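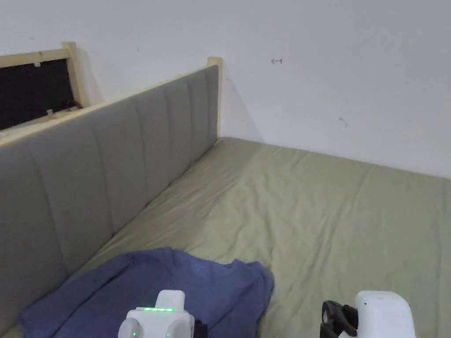

Home > Reviews > Build Log > Members

Zulstead hand-held gripper pair, reviewed by Yasmine Morsy

I bought the Zulstead pair in March for a shirt-folding build at home. The kit took 7 evenings to put together. My total was $364 with shipping. The manual skips the jaw alignment, so plan on doing that step twice. 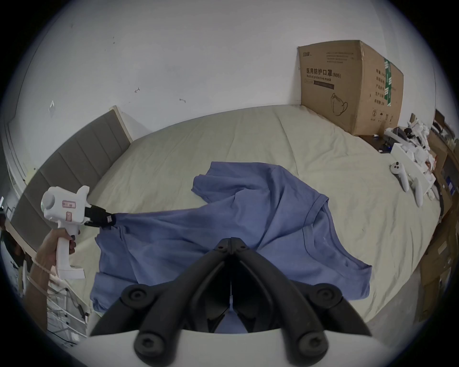

Salazar Shared Workshop, Home Robotics Group

The pistol grip is comfortable and the black fingers hold a fold of T-shirt without much squeezing. Collars are harder. Four hex-socket screws hold the hubs on the jaws, and mine needed tightening after the first week. A bed works fine as a test surface, but a fitted sheet creases and the jaws will grab it if you come in too low.

I would buy it again. I would not pay for the Stetard carrying case.

Last updated: March

Comments (3)

Fredy Rivadeneyra: Does it pick up socks?

Yasmine Morsy: Thick ones, yes. Thin ones slip.

Lahcen Lahlou: Same screws came loose on mine. Thread locker fixed it.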